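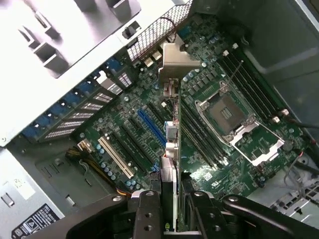
Products > Workshop automation > Board and card handling > Imell bench cell

Imell bench cell for computer repair and refit

Shared 7 times

The Imell is a single-arm bench cell for workshops that open, strip and refit desktop computers and workstations. It handles expansion cards, holding them upright over the board between two gripper fingers, and it works inside an open case laid on an ordinary bench. A technician stays with the cell and does everything the arm doesn't.

What it does

The arm takes a card from the tray, carries it over the open case and lines it up with the slot the technician has chosen on the screen. It can also lift cards out once the bracket screw or latch has been released by hand. A small camera at the wrist gives the operator a close view down between the fingers, so there is no need to lean over the case with a torch.

Older tower cases are the usual job. Many have a mixture of slots on one board, with a blue or white one among the black, and the operator picks the slot by touching it on the camera view. Drive cages, power leads and rear brackets leave little room for a hand, and this is where the arm is most useful.

What it does not do

The Imell does not fit or remove processors. Sockets with the load plate open should be dealt with before the card work starts, or covered. It does not handle memory modules in the standard version, and it does not route cables. Loose wires need to be tucked away from the slot area by the technician.

What changes for the people at the bench

The first workshop to use the cell every day was Lehner, at its refit site in Plundach. Before the cell arrived, 4 technicians shared the card work, each doing a full shift of reaching into cases. Wrist and thumb complaints were common, and so were cut knuckles.

All 4 are still there. The work is now split differently. One person runs the cell, and the others do inspection, processor work, cleaning and testing, changing places at the mid-morning break. The cell operator prepares the next case while the arm is busy with the current one. Faults are found earlier, as there is more time for looking at boards properly.

Some things took getting used to. The arm is slower than a practised hand on an easy case, and the technicians found the waiting annoying for the first few weeks. Lehner dealt with this by keeping the easy cases off the cell – they are still done by hand. Staff also asked for the stop button to be moved to the left side of the bench, and it is now supplied on either side.

Training takes 3 shifts. No programming is needed. Anyone who already knows their way round a motherboard will find the screens simple enough.

Fona control software

The cell is supplied with Fona, which runs on the bench screen. Fona stores layouts for boards you have worked on before, so a repeat job starts from a saved position. It keeps a record of each card by job number. It does not record the name of the operator or time individual staff, and this cannot be switched on.

Details

Arm: single, bench mounted
Gripper: two fingers, matte black, replaceable
Camera: at the wrist
Saved board layouts: up to 600
Case position: open side up
Stop button: left or right of bench
Training: 3 shifts, at your site

Ordering

The price depends on the bench and the finger set. Send us a list of the case types you see most often and we will tell you which of them suit the cell and which are better left to hand work. Spare fingers are kept in stock and can be changed with a hex key.

7 shares | 3 comments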